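Learning to see color at forty-six (and why my kitchen is a mess)

I've been putting off this post because every time I sat down to write it I ended up painting another swatch instead. So this is going to be long, and it's going to wander, and if you only came for the soup recipes I promise I'll get back to them in July.

Short version: I've gone completely nuts about mixing color. I don't mean painting pictures, I'm still terrible at those. I mean the part before that, where you have a blob of blue and a blob of yellow and you're trying to get to the green of one specific leaf and you keep missing. I love it. I haven't been this happy with a hobby since the bread years.

It started with a wall. We were going to repaint the back hallway and I brought home a stack of paper chips from the hardware store in Prirdale, all of them supposedly gray. I taped them up and went to make coffee, and when I came back one was purple. One was green! One was the brown of old dishwater. They had all been gray in the store. I took them down, shuffled them, taped them up again in a different order, and the purple one had gone sort of blue because now it was next to the dishwater one. My husband walked past and asked if we'd picked one. We have not picked one. The hallway is still the color it was when we bought the house.

After that I couldn't stop. I signed up for an evening class at Sitthichai, the little art supply place over the bakery, taught by Thongchai Ratanaporn, who is the most patient man I've ever met. On the first night he gave each of us three tubes and told us to make as many different colors as we could before the break. Three tubes! I figured I'd get a dozen. By the break my sheet was full on both sides and I'd started on the back of my parking receipt.

The thing he kept coming back to, week after week, was that a color has three separate things going on. There's which color it is (he calls that the hue, like everybody does), there's how light or dark it is, and there's how strong or dull it is. I knew this. I'd read it on the back of a box of pastels when I was ten. But knowing it and being able to pull the three apart in your head while you're looking at a real thing are two very different skills, and the second one takes practice, and the practice is so much fun.

Take dullness. Most beginners, me very much included, make everything too bright. You look at a tree and your brain yells GREEN, so you squeeze out green. Then you hold the paper up against the tree and yours looks like a toy. Real green is mostly quiet. You have to knock it down with a little bit of its opposite — a speck of red on the tip of the brush, and I do mean a speck, I have wrecked so much good green by being greedy with the red. Suddenly it settles down and sits there on the paper like it belongs outside.

And the in-between colors! I had no idea how many people I was going to argue with about teal. My sister says it's a blue. I say it's a green. The woman who sits next to me in class says it depends on what you put it beside, and she's the one who's right, which is annoying. If you want a good argument of your own, take anything in a soft sea green and put it on plain white with nothing else competing.
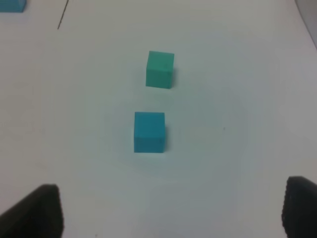
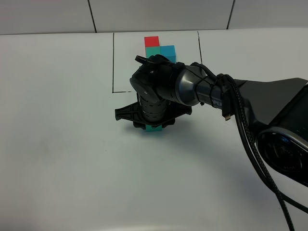 White is a whole subject by itself. I used to think of it as the part where you hadn't painted yet. Then we had a class where the only job was to paint a hard-boiled egg on a saucer on a napkin, all white, and we weren't allowed to leave any bare paper. I mixed eleven kinds of almost-nothing. The side of the egg by the window had some blue in it. The side by the napkin was a bit warm, because the napkin was bouncing lamp light up at it. The shadow wasn't gray at all once I'd stared at it for long enough, it was a kind of violet. I went home and ate the egg and looked at my kitchen ceiling for a while, and it's at least four colors up there depending on where you stand.

Shadows have turned into my favorite part of all this. For my whole life I'd have told you a shadow is gray or black, end of story. Go look at one on a sidewalk late in the afternoon. It's blue! The sun is warm and it isn't getting in there, so what's left is light from the sky. Thongchai told us to look at the shadow through a rolled-up piece of paper, like a little telescope, so you only see a patch of it and your brain stops telling you what it ought to be. I did this in the supermarket parking lot in Jekbridge with a rolled-up coupon flyer and a very nice man asked me if I was okay. I told him about the shadows. He tried the flyer. He saw it too!

Okay, some practical stuff, because a few of you wrote to ask how to start without spending a lot.

Get fewer tubes than you think you need. I bought a set with thirty-six colors before the class and it slowed me down, because whenever I wanted an orange there was an orange sitting right there and I never learned to make one. Now I use a warm and a cool of each of the main three, plus white. The warm and cool thing matters a lot. A blue that leans a little toward green will give you a clean green with a lemony yellow, and a blue that leans toward purple will give you something more like an olive. Neither one is wrong. I kept getting olive by accident for a month before I understood why, and now I get it on purpose, and it's lovely for hedges.

I use gouache, which is like watercolor but chalky and you can't see through it. It dries fast and it dries to a flat finish, so there's no shine to fool you. The catch is that it changes as it dries. Light colors tend to go a bit darker and dark ones tend to go a bit lighter, and so a match that was perfect when it was wet isn't perfect ten minutes later. I keep a hair dryer on the counter. (This is part of why the kitchen is a mess. The other part is the jars.)

For paper I've been using the Romach pads, the ones with the gray cover. They buckle a little if you flood them, but they take a lot of scrubbing, and I scrub. I cut each sheet into strips so I can hold a strip right up against whatever I'm trying to match. Cut a notch in the end of the strip if you can. You lay the notch over the thing, and if you've got it right the edge sort of melts away. When that happens I make a noise that scares the cat.

Write down what you mixed. I didn't, for the longest time, and I have a gorgeous dusty pink from the spring that I've never been able to make again. Now each strip gets a note on the back in pencil, nothing fancy, just which tubes went in and which one there was most of. They live in a shoebox sorted by mood, which is a terrible system, and I'm not changing it.

Somebody in the comments last time asked if you need to have "the eye" for this. I really don't think so. When I started I couldn't tell a warm gray from a cool one if they were side by side, and I'd have sworn up and down that I just wasn't built for it. What changed was looking a lot, with a brush in my hand and a strip of paper to prove me wrong. Getting proved wrong is most of it. You guess, you mix, you hold it up, and it's too yellow. So next time you guess a little less yellow. It's like learning to season food. No one is born knowing how much salt goes in a pot of beans, and you taste your way there.

If you want one exercise to try this week, do this one. Pick something small and boring with one flat color, a clothespin or a bottle cap or a kid's building block. Put it on a sheet of white paper near a window. Now try to match three spots: the side facing the light, the side facing away, and the shadow on the paper right where it touches. Leave the black tube in the drawer. I did it with the lid from a jar of mustard and it took me an entire evening and I missed a phone call from my mother.

Then move it over by a lamp and do it again. Everything you just learned will be off! The bright side will have gone warmer and the shadow will have shifted too, and the lid is the same lid it was an hour ago. I still can't get over that.

The new class begins on 11th May and I've already paid for it. We're doing metals, so spoons and pans and an old brass doorknob that Thongchai says has made people cry. I've been practicing on our toaster, which has a window in it, and a fruit bowl, and a small orange smear that I think is me in my bathrobe.

Leave me a comment if you try the clothespin one. I want to know what color your shadow was, and somebody please take my side about teal before my sister comes to stay.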